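Shared laundry room at Drullach estate to open in June

Residents of the Drullach estate will have the use of a shared laundry room from June, after the housing association agreed to convert the old cycle store on the ground floor of Pinheiro House.

The room will serve the 70 flats in Pinheiro House and Sarnov House, many of which have kitchens too small to take a washing machine. Tenants have been using the launderette on Drutitz Road, a bus ride away, and it closes at 6pm.
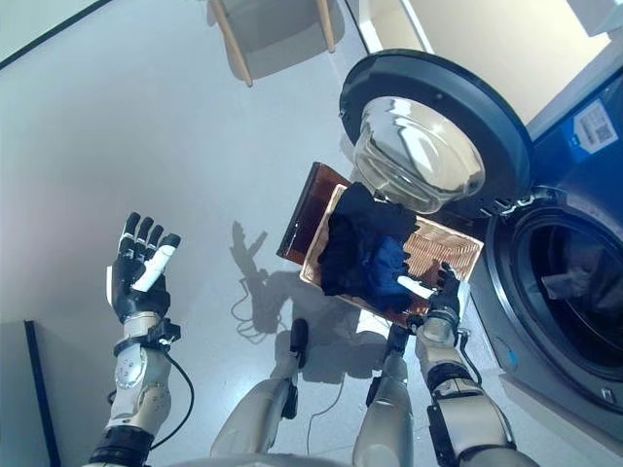
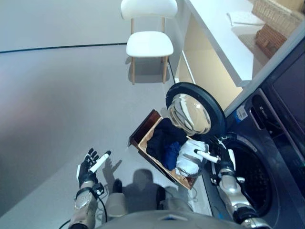
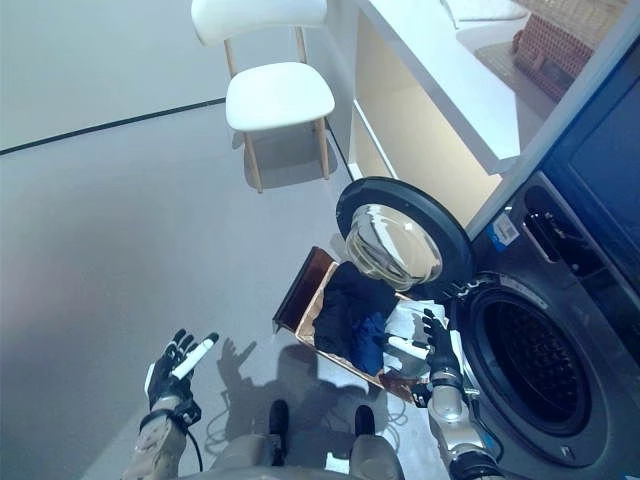
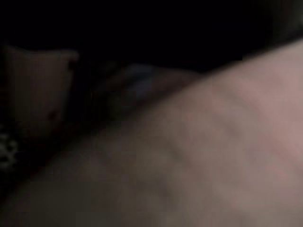 Opening hours and charges

The laundry will be open from 7am to 9pm. Entry will be by the same fob that opens the main doors, and fobs will stop working on the laundry door half an hour before closing so that the last loads can finish.

A wash will cost £2 and a spell in the dryer will be charged separately, at a price still to be set. Payment will be by card only. The association said it had looked at a coin meter but did not want cash kept on the estate overnight. Tenants without a bank card will be able to buy credit at the estate office, which is open in the mornings.

Machines can be booked up to 2 days ahead, either online or on a paper sheet outside the office. Any machine not claimed within fifteen minutes of the booked time can be used by whoever is waiting.

Deolinda Rocha, who has lived in Sarnov House for nine years and first wrote to the association about the problem, said the closing time at the launderette had been harder to manage than the cost.

"I finish work at half past five," she said. "By the time I've got home and picked up the washing, they've locked the door. So it all gets done on my day off, and so does everybody else's, and you wait an hour for a machine."

She said she would have liked the room to stay open until 10pm but understood why the flats above it had objected.

Noise was the main complaint when the plans were put to tenants in the winter. Several households on the first floor of Pinheiro House said the spin cycle would be heard in their bedrooms. The original closing time of 11pm was dropped as a result, and the machines will stand on rubber mats on a new concrete base. The association has promised to measure the noise in two of the flats once the room is in use, and to publish the readings on the noticeboards.

Where the bikes will go

Bicycles from the old store are being moved to a covered rack behind Sarnov House. Owners have been asked to label their bikes with a flat number. Any left without a label will be kept in the garages for three months and then given away.

Some cyclists have said the new rack is less secure, as it can be reached from the footpath. A gate has been ordered, and the association expects it to be fitted before the laundry opens.

Work still to be done includes the drainage, the ventilation and a ramp at the door in place of the present step. Water to Pinheiro House will be turned off for a morning while the new supply is connected. Notice will be put through letterboxes beforehand, and anyone who needs water for medical reasons should contact the estate office.

A folding table and a bench are included in the plans. There will be no drying lines indoors, but the outdoor lines between the two blocks will stay and two broken posts are to be replaced.

Tenants in the smaller blocks on the north side of the estate will not have access at first. The association said it would look at this again after the room had been open for six months.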